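Household Paper: A Short History
Handout for session 3
Tutor: Lotte Mulder

Welcome back! Last time we got as far as the first big paper machines, and I promised that we would move on from books and newspapers to the paper people throw away. I love this part of the course. Grand paper (charters, maps, bibles) has always had its historians, but the soft, cheap stuff has had far fewer, and it tells us such a lot about how people washed, cooked and looked after one another.

Where we left off

Remember that early European paper was made from rags. Linen and cotton were sorted, soaked, beaten to a pulp and lifted out of the vat on a mould. Rags were always running short, and for as long as they did, paper was too dear to wipe up a spill with. Wood pulp changed that in the nineteenth century. Once mills could cook wood chips down to fibre in bulk, the price fell and fell, and people began to wonder what else paper might do.

How soft paper is made

The key word this week is creping - please learn it, you'll meet it again in session 5! A thin wet sheet is pressed on to a large heated drum, where it dries very fast. A blade then scrapes it off, and the sheet crumples into tiny folds as it goes. Those folds make the paper stretchy and bulky, and they leave little gaps that hold water. Run your fingernail slowly along a sheet of kitchen paper at home and you may feel them.

Ply simply means layer. Two thin plies with a bit of air between them usually soak up more than one thick one, and the pressed pattern (embossing) helps to keep the plies apart. Pretty and useful, which pleases me no end.

Kitchen paper also needs wet strength. Ordinary paper falls to bits in water as the bonds between the fibres let go. A small amount of resin added to the pulp keeps some of those bonds in place. Toilet paper mostly goes without, so that it can break up in the drains.

From washroom to kitchen

Paper towels started out in public places. By 1910 there was real worry about the shared cloth towel, the kind that hung on a roller in schools and railway stations and was used by everyone who passed. Doctors disliked it, and paper was a clean answer. The kitchen roll came into ordinary homes later, and slowly. Plenty of households saw no reason to buy something they would throw away when there was a drawer full of old tea towels. Ask your older relatives about this, if you can. Josefina Escobar did so for last year's essay and came back with wonderful pages on her grandmother's rag bag. 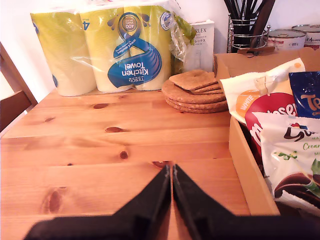 Why does kitchen paper soak up water so quickly?

Water clings to the plant fibres and is drawn along the narrow spaces between them, which we call capillary action.

Reading and homework

Read Pieter De Smet's chapter on rags and rag dealers, paying most attention to his pages on sorting. Then write 200 words on one throwaway paper item in your own home: what did people use before it, and who did the washing?

Bring your notes next time, as we'll be starting on packaging and paper bags.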